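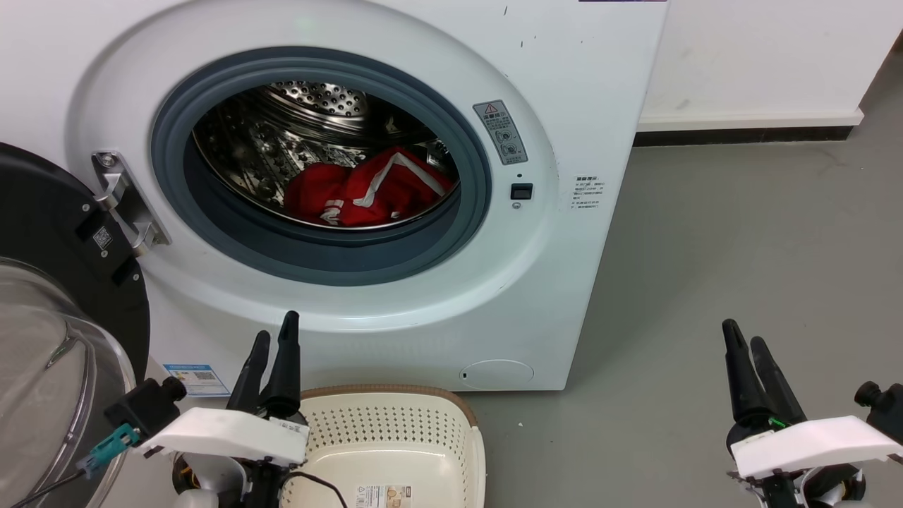

Red clothing with white stripes and trim in the drum of a front loader.

Hanbridge Laundry Notes
Read me first

Welcome, and thank you for stopping by! This is a collection of household laundry diaries kept by people in Hanbridge, typed up and tidied a little so that anyone curious about how families wash their clothes can read and reuse them. It started when Tsion Beyene asked her neighbors to jot down what went into each load and what came out looking worse, and it grew a good deal faster than either of us had planned.

What you get
There are 653 diary entries from 17 households, all in one spreadsheet file called entries.csv. Each row is one load. A second file, stains.csv, holds the longer remarks people wrote about stains, and those are a joy to read if you have an evening free (the beet soup ones especially).

Columns in entries.csv
household: a number, never a name
month: January through June
sorted_by: color, fabric, person, or not at all
temp: cold, warm or hot, as the diary keeper wrote it
detergent: powder, liquid, bar or other
dried: line, rack, machine or mixed
color_run: yes, no or unsure
remarks: free text, up to 2000 characters

About the color_run column
Please be a little gentle with this one. We asked people to write "yes" when a dye had moved from one item to another, but some of them also wrote it when an item had simply faded — an easy mistake, and our instructions were to blame. Belmiro Moreira went back through the remarks and changed the clear cases. Where he couldn't tell, the row says unsure.

Missing values
An empty cell means the line was left blank in the diary. Household 9 skipped temp for all of March because the dial on their machine had lost its markings, so please don't fill those in from the other months.

Privacy
We took out names, street names and one very long story about a wedding. If you spot something we missed, write to us and we'll fix it in the next release.

Using the files
Use them for whatever you like, including teaching. A mention of the Hanbridge Laundry Notes would make us happy. Corrections are welcome too — send the row number and what you think it should say, and Tsion will check it against the paper diary.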